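Recovering from a Stalled Shelf Pick

Hellano Operator Guidance, prepared by Yiran Xu and Chunhua Kong
Issued 5 November 2023

This procedure applies when the robot stops with one hand inside a shelf compartment and the basket held in the other. It was revised after a fault in February, when an operator cleared a stall alarm and the arm resumed its previous path while the hand was still between two panels. The shelf was damaged and the wrist had to be replaced. No person was hurt.

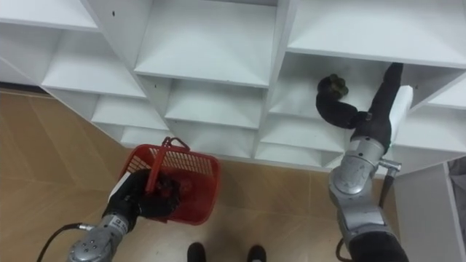
Issue 44

Step 1. Press the stop control and keep it pressed. Do not clear the alarm. Wait 300 seconds before going near the arm, as the joints may settle under their own weight.

Step 2. Note the fault code. Code 616 means that the wrist met a load it did not expect, most often a divider or the front edge of a compartment. For any other code, contact the Tilow service desk and go no further.

Step 3. Check the cables along the full length of the reaching arm. A loop caught on a shelf edge will produce the same code as a collision

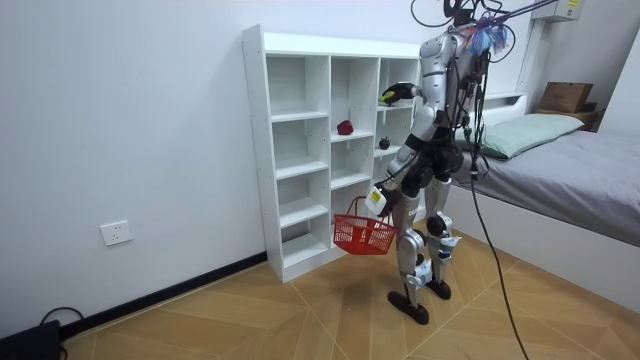
and should be freed by hand before any joint is moved. The overhead tether must also hang free. Operators should stand behind the robot for this check -- never between the body and the shelf.

Step 4. Select manual mode and open the fingers at the lowest speed. If an item is held, support it from beneath.

Step 5. Withdraw the hand along the line on which it entered. Do not turn the wrist until every finger, the thumb included, is clear of the compartment.
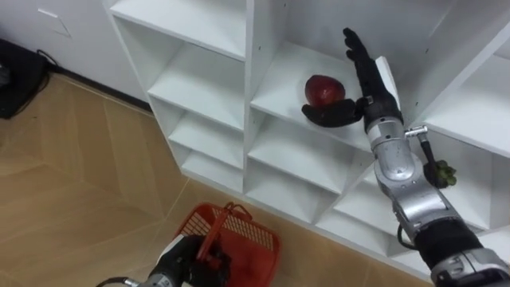
Step 6. Lower the basket to the floor, release its handle and return both arms to the rest position.

Step 7. Record the stall in the Hosiva log, giving the compartment, the item and the code. A second stall in the same compartment must be reported before work resumes.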